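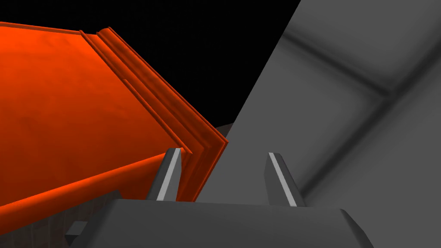

4.2 Keeping the simulated cell in step with the real one

The claim usually made for a simulated copy of a work cell is that it spares the hardware. Faults can be rehearsed, camera mounts can be moved without a wrench, and a new gripper can be tried before anyone orders it. We accept the first part of that claim. We are less sure about the rest, and this section sets out why, using the Trerska cell as it stood between April and the end of the study.

The Trerska cell is a single arm with a two-finger gripper and a camera mounted on the wrist. Its simulated copy was built by Quentin Besnard from the supplier's drawings, and was handed over with the statement that it matched the real cell "to within measurement." We could find no record of which measurement was meant. The drawings gave the nominal position of the wrist camera, but the bracket on the real arm had been shimmed at least once after a collision, and the shim appears in no drawing. The copy was therefore faithful to a machine that had stopped existing before our work began.

Figure 3. Simulated wrist camera view at close range. The gripper base runs along the bottom, with both fingers rising from it in front of an orange surface on the left and a gray surface on the right.

Views of the kind in Figure 3 were the main tool for checking camera alignment. The procedure, written by Corentin Bailly, asks the operator to bring the arm close to a known surface, save the simulated view, and compare the position of the fingertips with the same view from the real cell. The pale strips on the inner faces of the fingers serve as the reference, as they stand out well against the darker finger bodies. If the strips fall in the same place in both views, the camera is taken to be aligned.

We doubt that this follows. The fingers are close to the camera and move with it, so agreement at the fingertips says something about the bracket and very little about the arm. An error in the joint zeros would leave the fingers exactly where they were and shift everything behind them. The edge where the orange and gray surfaces meet would be a better reference for that purpose, but the written procedure does not use it. When we asked why, the reply was that background edges had been "noisy" in earlier trials. No results from those trials had been kept.

We ran the check in 70 poses, both before and after the arm was re-zeroed. The fingertip comparison passed every time. It passed before the re-zeroing, when Gitau Kioko had already shown with a dial gauge that the second joint was off. A test that passes in both conditions can't be used to tell them apart, and we have dropped it as evidence of arm calibration. We kept it as a quick check on the bracket, where it seems to do a fair job.

Lighting was a further problem. The simulated surfaces are smooth and brightly lit on one side, with empty black behind them. The real cell has a scuffed backboard, overhead lamps of mixed age, and whatever daylight comes in from the loading door. Thresholds tuned on the simulated views had to be set again by hand on the real machine, which took Kioko the better part of two shifts. We have seen this cost left out of similar reports, including our own earlier one on the Kondik line, and would like to see it counted.

The maintenance routine we ended up with is plain. The bracket bolts are checked with a torque wrench at the start of each week. The joint zeros are checked with the gauge after any contact event, however slight. The simulated copy is updated only from measurements taken on the real arm, and each update is signed and dated in the cell log. The last entry covered here is from November 6, 2023, when Brigitta Moser replaced the camera bracket and entered the new offsets.

Whether the copy has repaid its upkeep is something we can't settle with one cell. It did catch a reach problem in the new fixture before the fixture was cut. It also sent us looking for a software fault for four days when the cause was the missing shim. Section 5 gives the hours on both sides, as far as the log allows them to be recovered.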